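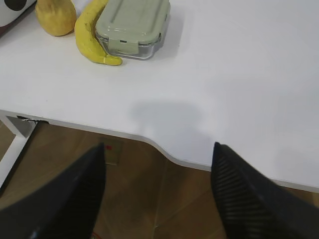
Notebook, June, two-arm cell, started just after breakfast

Right, back on the bench after the Dernau visit, and the first job was the fingers on the right arm. Lesego had left me a note saying the grip felt "mushy" when she ran the warm-up, and she's usually spot on about that sort of thing, so I took the pair off before doing anything else. The ribbed pads were glazed with something. Food tub plastic, bag fluff, who knows. I gave them a scrub with warm water and a nail brush, dried them properly, and one of the four mounting screws was only finger tight when it went back in! So there's your mush, I think. All four now done up with a dab of the blue stuff. I've ordered two spare pairs from Ekport because we're down to the last set in the drawer.

Zeroed the gripper afterwards. It wanted three goes before it would settle – the first two came back with the closed position a hair off, and I'd forgotten (again) that you have to leave the arm powered for a few minutes before you ask it. Written on the whiteboard in big letters this time. Open gap is now 90 mm with the fingers fully back, same as the sheet says, and they meet evenly at the tips.

Then the left arm, which I'd been putting off. The cable that comes off the gripper housing has been pulling at its plug whenever the wrist goes past a certain angle. Themba's fix from last month was a cable tie, which held up well enough until we started doing lifts with both arms, and then it was snatching every time the elbow came up. I've taken the tie off, let out a good bit more slack and clipped it further back along the arm, so it makes a bigger, lazier loop out to the side. Ran the wrist through its whole range by hand with the motors off, both directions, and watched the plug like a hawk. Not a twitch.

After that, on to something soft. The lunch bag is a good one for this because it shows you straight away if one arm is lagging – the fabric goes tight on one side before the other and you can see the whole thing lean.

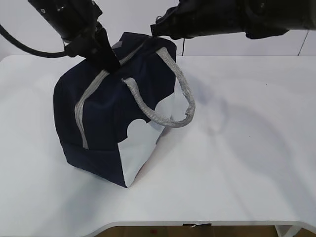 Both grippers on the top of the bag, after the cable was re-routed.

Notes from the two-arm runs, so I don't have to work it out again:

Grip force. Started at the setting we use for the tubs and it was far too much, the fingers were chewing the fabric into a proper knot. Dropped it to 30 per cent and that's plenty for an empty bag. I don't know yet what it wants with something inside.

Timing. Right arm was arriving late by a beat, every run. I was all ready to blame the fingers I'd just refitted, but it was the speed limit on that side, still set low from when Lesego was teaching the new starter. Put back to match the left. Much happier, and so was I.

Approach. The left one comes down steeper than I'd like. It works, but there isn't a lot of room between the two wrists if the bag is standing skewed, and I had my hand on the stop button more than once. Themba reckons we should shift the left arm's waiting position further out. I agree, but I'd want to do that with him here, as it means redoing the saved points for the tubs as well.

I also checked the table while I was at it. It had crept. Not by much, but the marks on the floor and the feet didn't line up, and you can bet that's been feeding into the pick errors we were moaning about before the Dernau trip. Pushed it back on its marks and re-ran the table calibration with the Brutirix tool, which complained about the lighting, then carried on regardless and gave a sensible answer.
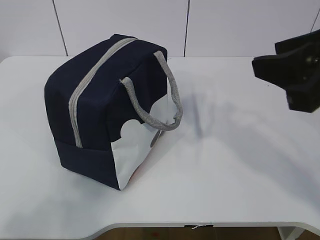
With the table back where it belongs I did 5 single-arm picks on the handle, right arm only, and moved the bag a bit between each. Four clean, one where the finger went over the top of the loop and closed on nothing. It's the same miss we had before, so the calibration hasn't cured that one. My guess is the approach height is still set for the old bag, the Aguirre one, which had a stiffer handle that stood up taller. I tried bringing the height down by 5 mm and got a good pick, but that's a single go and I wouldn't hang anything on it.

Left to do:

Themba Gumede – left arm waiting position, with me, when he's back from Ekport. Please bring the long hex key home, it's in your blue box!

Lesego Maluleke – check I've not upset your tub points with the table move. I ran the first two and they were fine, but I didn't get through the rest.

Me – proper set of handle picks at the new height, then again with some weight in the bag. Label the old fingers or bin them. Find out what happened to the second tube of thread lock.

Powered down at half past four, arms parked, air off.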